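Grurness: frequently asked questions

Last updated Friday, February 7, 2020

Who runs Grurness?

Grurness is a community-owned publishing platform for local campaign groups, tenants' unions and small independent newsrooms. It belongs to its members and has no outside investors. Day-to-day work is done by a small paid staff, and editorial questions go to an elected panel of three people who serve for two years.

Is it a social network?

Partly. Member groups can publish articles, notices and event listings, and readers can comment and follow particular groups. There is no advertising and no ranking of posts. Everything appears in the order it was published, newest first.

How many groups use it?

At the last count there were 61 member groups and 2705 registered readers. Most groups are in northern England and southern Scotland, but membership is open to any group that agrees to the founding statement.

Do I need to register to read?

No. All published articles are open. You need an account to comment, to receive the weekly digest or to join a working group.

Can I publish under a pseudonym?

Yes. Your group must know who you are, but readers don't have to, and neither do we. Please don't use the name of a real person who isn't you. If you are writing about your employer or landlord, read the guide to safer publishing by Gisela Harms before you submit anything. It covers photographs, file metadata and the small details in a story that can give a writer away.

What happens when someone complains about an article?

The complaint goes to the group that published it, which has 13 days to reply. If the two sides can't agree, the editorial panel looks at it and publishes a short decision. Articles stay online during this time unless there is a risk to someone's safety or a clear legal problem — in those cases the panel can hide the text at once and must say publicly that it has done so.

Do you hand over data to the authorities?

Only when we are legally required to. We keep server logs for three days and don't store the location of readers. If we receive a request and are allowed to talk about it, we publish a note in the news section.
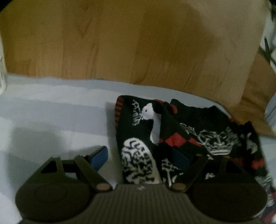 What software does the site run on?

The site runs on Bromus, which handles articles and comments, and Jotis, which handles mailing lists and the digest. Both are free software. Our own changes are published under the same licence, so another network can copy the whole set-up without asking us.

Can my group move its old website across?

Usually. Bromus can import articles and dates from most blogging systems. Comments are harder and often have to be left behind. Write to Kirsten Kvaran through the contact form with the address of your present site and a rough idea of its size.

How is it paid for?

Member groups pay according to their income, and groups with no income pay nothing. The rest comes from reader donations and a grant from the Wunderlich fund, which ends in August. The grant pays for hosting only. Its terms give the fund no say over what is published.

Can I set up a local version?

Yes, and several groups have asked about it. A local network keeps its own members, rules and server, and can share articles with ours in both directions. Contact us before you choose a name or register a domain.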